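Jan 6, 2025

Sotelo Opens Furniture Repair Program to Families in Javthorpe

JAVTHORPE – Sotelo, a family company that repairs and resells used bedroom furniture, announced today that it will open its repair program to all households in Javthorpe and in the neighboring town of Wernley. Until now the service was offered only to customers who had bought a piece in the company's own store.

Under the new program, residents can bring one piece of furniture per visit and receive a written estimate within 12 days. Dressing tables, nightstands, mirrors with frame and small chests of drawers are accepted. Beds and wardrobes are not included in this first stage, but the company is studying how to receive them later.

"Many people call us with a table from their mother or their aunt, and they ask if it is worth to repair it," said Hortensia Espinoza, general manager of Sotelo. "In most cases our answer is yes. The drawers need new runners, the mirror needs a stronger support, and after this the piece can serve the family for many more years." 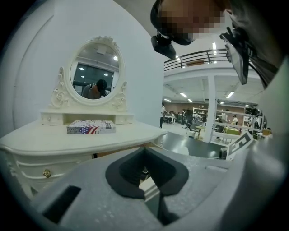

A white dressing table with an oval mirror and carved frame.

During last year the company repaired 3,156 pieces, the highest number in its history. Dressing tables were the group that grew the most. According to Sotelo, the demand comes from young renters who look for used furniture with carved details, and also from older customers who want to give a piece to a daughter or granddaughter in good condition.

The program will be directed by Segundo Ticona, who joined the company as an apprentice and has worked with painted furniture for most of his career. His team will have nine repairers, two of them hired in recent weeks.

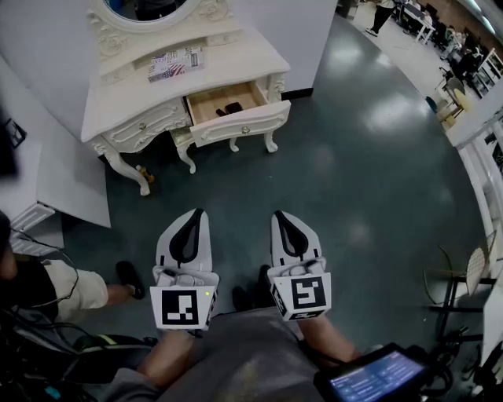
The estimate costs $12, and this amount is discounted from the final bill if the customer accepts the work. Families who live in Javthorpe will receive a price reduction on the first repair until the end of May. Pieces with old paint will be tested before any sanding, and the customer will be informed of the result in writing.

Sotelo will also give 50 places in a free evening course on basic care of painted furniture. The course was prepared by Edith Lozano and explains how to clean carved surfaces, how to tighten a loose mirror and how to free a drawer that does not close well. Registration is done at the store, and no experience is necessary.

About Sotelo
Sotelo repairs, paints and resells used bedroom furniture. The company has its store and workshop in Javthorpe and delivers to Wernley and the nearby towns.

Press contact
Leidy Quintero, Communications, Sotelo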